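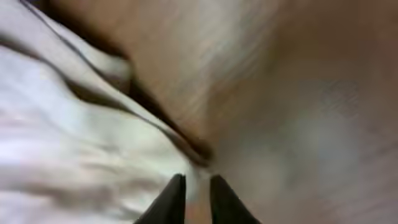
4.2 House rules for wrist-camera footage of cloth

I'll say up front that I didn't set out to write a rulebook. When we started recording cloth handling at Besdale we had one page of notes taped to a cupboard door, and half of it was about where to park. By June we had 1,944 clips, two labelling crews (one with us, one at Larville) and a long-running argument over what to do with the blurry ones, so the notes grew up in a hurry.

The argument went like this. Larville wanted every blurred clip binned before labelling. I wanted them kept, mostly out of stubbornness, and also because a wrist camera on a moving arm is going to give you blur whether you like it or not. A policy that's only ever seen crisp cloth is in for a rude shock on the job. We ended up splitting the difference, and the rules below are what both crews work to now.

Rule one is that you label what you can make out and then stop. In Figure 3 the pale cloth has gone nearly to mush, and you can still say a fair bit: it's dark and folded-looking stuff down the left side, blown right out to white on the right, and that's your lot. The small blue-grey shape poking out past the edge gets "unknown object". I don't care how sure you are that you know what was on the bench that morning! Memory isn't evidence, and the second labeller won't share yours.

Hang on, I should fix the wording there before a reviewer does it for me. The pale cloth is in the clip that opens this section. In Figure 3 the material is dark, most of it near-black, olive and brown, and we file it as "cloth-like" with the uncertain flag on.

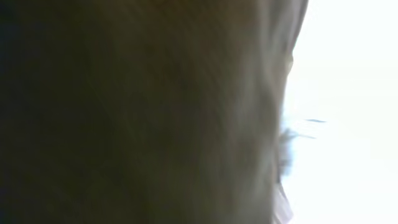 Figure 3. Close view of a dark, cloth-like surface against an overexposed background. Labelled "cloth-like, uncertain"; blue-grey form at the edge labelled "unknown object".

Rule two covers the gripper. If both fingers are in view, record whether there's a gap between them, and leave it there. In the opening clip the fingers are apart, with the edge of the white cloth leading down towards the gap, and it's awfully tempting to write "about to grasp". We don't allow it. Intent goes in a separate column, filled in from the arm's command log.

Rule three is about glare. We tried an automatic cut-off for overexposed footage and it threw out 186 clips, a good many of them perfectly usable on the dark side. Now a person looks at each one (yes, it's slow, and yes, I've heard about it from everyone at Ibarra who has to pay for the hours). Glare gets its own tag and the clip stays in.

Rule four is a spot check. Each month we pull 100 clips and have them relabelled by the crew that didn't do them the first time. If more than 6 come back with a different material label, that month's batch is reopened. The threshold was a gut call and I'd be happy to see somebody do the sums properly.

The Uvell guidelines, which we borrowed from for the tag names, treat "unknown" as a failure to be cleared before release. I can see why, but we've left ours in. Section 4.3 covers how the tags are stored and who's allowed to change them.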